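Cable management on a gray plate, clips or channels?
Workbench & Wiring forum > Benches, boards and stands

benchmoss
Starting a new thread because the old one on pegboard got locked. I've been rebuilding the back half of my bench since April and I'm down to the last bit, the upright plate where the cables are supposed to live. I want every cable I use in a week to hang off one board that stands up on its own, so I can pull the board out, carry it across the room and put it back without unplugging my whole life.

I've been through three versions. The first was a scrap of pegboard and it wobbled. The second was a piece of shelf with screws in it (ugly, and I caught my sleeve on it every time I reached for the lamp). Now I'm looking hard at the one-piece kind, where the clips are molded right into the plate. No screws to work loose, nothing to rattle, and you can wipe it down with a rag. What I can't make up my mind about is where the clips ought to go. All along the top? Down one side? Both?

For size, I've got 900 mm of bench to work with and I'd like to keep half of it clear.

tin_lantern
Side clips, every time. Top clips look great until you've got four cords hanging down over the thing you're working on. I ran top clips for a year and took them off.

Mwangi Waweru
I'd disagree a little with lantern. Top clips are fine if the slot faces out and not up. With an upward slot you have to lift the cable over the lip and it pops back out the second you tug it. With an outward slot you just push it in sideways. Mine are the Rotich ones and they've held up, although they're a bit tight on anything with a thick jacket. I had to warm them with a hair dryer and spread them with a marker cap before my extension cord would fit. Not my proudest afternoon.

benchmoss
Okay, outward slots, that makes a lot of sense. And I'll have a rail behind it, so the plate won't be floating in the middle of the bench. I do worry about all that metal making it look like a fish counter back there, but my partner says it's fine, and my partner has better taste than I do!

The layout I keep coming back to is a plain light-gray plate standing in front of a silver fence, with one boxy clip sticking out from the left edge, slot facing outward, and a second one a short way to the right of it that's slightly taller. I like that they aren't the same height. You could put a fat cord in one and a skinny one in the other and tell them apart by feel.

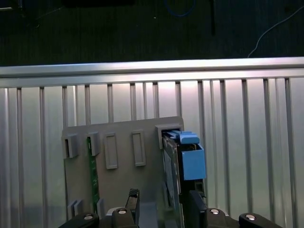

Atieno Mfinanga
Uneven clips drove me up the wall, sorry! I had a board like that for a whole winter and the taller clip snagged everything I pulled past it. Charger cords, headphones, the strap of my apron. I ended up filing it down to match its neighbor and I've been happy ever since. If you're going to have two that close together, make them the same height, or else put the tall one on the outside where you aren't dragging things across it.

benchmoss
Hm. I hadn't thought about dragging things across. I mostly pull from the right, so the short one would be the last thing a cord passes on its way out to the left. Would that still snag?

Atieno Mfinanga
Yes, because it has to get over the tall one first. Try it with a bit of string and two blocks before you commit to anything. Took me five minutes and saved me from buying a second bad one.

grommet_hill
String test seconded. Also, what's holding the plate up? Everyone talks about clips and then the whole board tips forward the first time you yank a plug. Mine has a foot on the back and two screws into the bench and it still leans if I'm rough with it.

tin_lantern
Foot plus a strip of that rubbery shelf liner. I haven't screwed anything down in years.

grommet_hill
Shelf liner creeps. Fine for a spice rack. I wouldn't trust it with a board that gets pulled on twenty times a day.

tin_lantern
Mine hasn't moved! But I also don't yank my plugs like I'm starting a mower.

Mwangi Waweru
Screws or liner, I don't think it matters as much as height. A short board won't tip. I cut mine down to 259 mm and it stopped leaning right then, same foot, same everything. The tall ones look handsome but they're a lever.

benchmoss
259 is shorter than I was picturing. I'd been planning on a good bit more so the lamp cord could hang straight. Maybe the lamp gets its own hook and I quit trying to make one board do everything.

One more thing, color. Has anybody regretted gray? Skirkodska sells the same shape in white and in a sort of mustard. Gray seems easy to live with but I wonder if I'll lose a gray cord against it.

Atieno Mfinanga
Gray is lovely, just don't buy gray cords. I wrapped a turn of colored tape near each plug and I can find the right one half asleep.

grommet_hill
White shows every fingerprint. The mustard one I've only seen on the store page and I wasn't tempted.

dovetail_dan
Mustard owner checking in. I love it and you're all wrong. It does look like lunch, though.

benchmoss
Ha! Okay Dan, noted. Did the string test tonight with two scraps of pine and Atieno was right, it hung up on the taller block four tries out of five. So it's matching clips, outward slots, a short plate and a separate hook for the lamp. I'm still going with screws, sorry lantern.

tin_lantern
I'll allow it. Drill pilot holes at least, and post it when the cords are on.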